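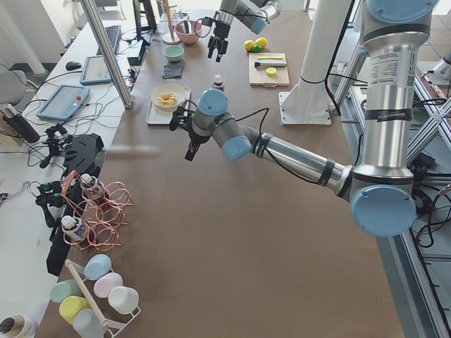
Can a Sewing Machine Really Sew by Itself?

The box says "automatic." The ad says you just press a button and out comes a shirt. Should you believe it? Let's check.

What the machine does

A sewing machine makes stitches with two threads. One goes through the needle, on top. The other is wound on a small spool called a bobbin, which hides under the fabric. When the needle pokes down, a hook grabs a loop of the top thread and swings it around the bobbin thread. The two threads lock together. That is why it's called a lockstitch.

Under the needle are rows of little metal teeth, the feed dogs. They push the cloth along a bit after each stitch. So the machine does move the fabric. But it doesn't know where you want to go! If your hands don't steer, you get a wobbly line, or a sleeve sewn shut.

What about the computer ones?

A computer machine can remember stitch patterns. The Hineck, a model sold for beginners, says it has 500 stitches. That sounds like a lot. We looked at the chart, and many of them are the same leaf or heart in a different size. Most clothes need only 3: straight, zigzag, and one that stretches.

Some machines can also stitch a picture, such as a cat, all alone. That part is true. Somebody still has to put the cloth in the hoop, thread the needle, and change the colors. If the thread snaps, an older machine may keep going with nothing in it.

Is faster better?

Ads love big numbers. A factory machine might make 4,000 stitches in a minute. Ask yourself: could you steer that? Slow is fine when you're learning, and a speed slider is more use than a fancy heart – much more.

How to test a claim

Find the word "automatic" and ask, "Automatic what?" It could be the threading, or the buttonholes, or just the light. Then ask a grown-up if you can try the machine on a scrap of old cloth. Keep your fingers away from the needle.
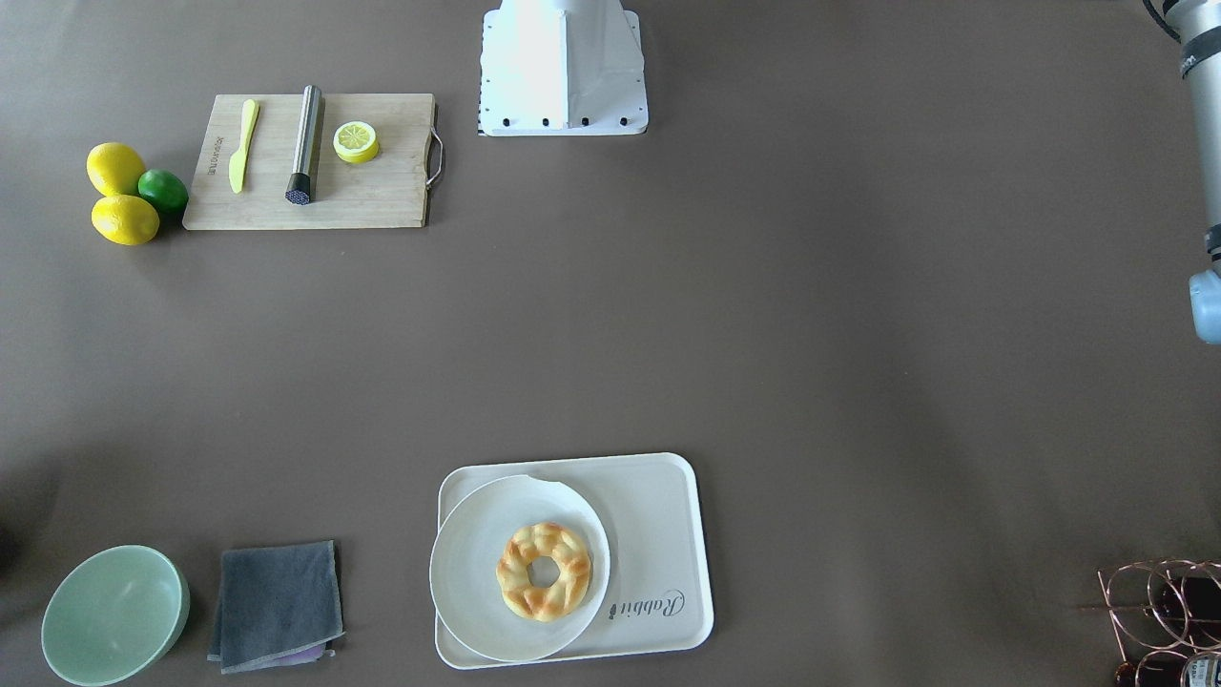 ELLSTEAD, Sep 17, 2024

A reader, age 11, asked if the Strömberg machine in the Flillden catalog "sews a whole dress while you sleep." We read the manual. It has an automatic thread cutter. It snips the thread when you press a button, and you have to be awake to press it.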